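Notebook Prints Darkroom Walks About

Workshop > Notebook > May 2023

Back in the shop after all that walking, and I want to get this down before I forget which roll was which. The Cheetham arcade pictures are developed and hanging, and the good news is that the stairwell ones came out much better than I feared. The bad news is everything I shot facing the big windows. I metered for the floor like a beginner and the glass just went to nothing. I do this every time I'm in a building with a nice ceiling – I look up, I get excited, and my brain goes out the door.

Anyway, frame numbers. I'm still using the running count I started with the old ledger, so the last keeper from the arcade is 2876. That's the one with the brass mail slot and the coat reflected in it. Whoever is scanning next, please carry on from there and don't start a new series. We have 2 new series already from people being helpful and I can't find a thing in either of them.

Printing notes. First try on the Voritz matte paper was flat, flat, flat. I bumped the contrast up and it got better in the stone but the faces on the sidewalk turned to chalk. Went back down half a step and burned in the top corners by hand, and now I like it. I like it a lot, really! There's a softness in the shadows under the awnings that I never got from the old glossy stuff. It does curl like crazy though, so leave it under the heavy books overnight and don't peek (I peeked).

I also pulled out the box of old street views I bought in March, the ones from the stationer on Trorkach Street that was closing down. 181 cards in it, mostly hotels and bank fronts, and a few that must be from before the streetcars went in. I keep laying them next to my own shots of the same kind of corner. The old photographers stood so much farther back than I do. You get the whole building and half the sky and a tiny man with a wheelbarrow. Mine are all doorknobs and elbows. I'd like to try a few from way back, across the avenue, with the 50 and a tripod, and see if I have the patience to wait for a wheelbarrow.

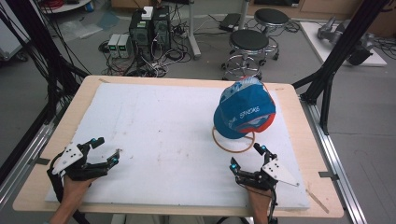
The other thing I need to figure out is mounts. Whatever we use for the wall has to be light enough for the little Jitby hooks, and the last batch of board was so heavy that two prints ended up on the floor behind the radiator. I'm leaning toward something thinner with a wide white border. No glass. The glare off that front window is awful after lunch and I'd rather people could see the darn pictures.

Left to do: reprint the lobby clock a little darker, spot the dust on the fire escape one (so much dust, I think I dried it in a wool sweater), and order more fixer. The last jug is down to the bottom and smells funny. Also set aside $500 from the print sales for paper before I spend it on another box of postcards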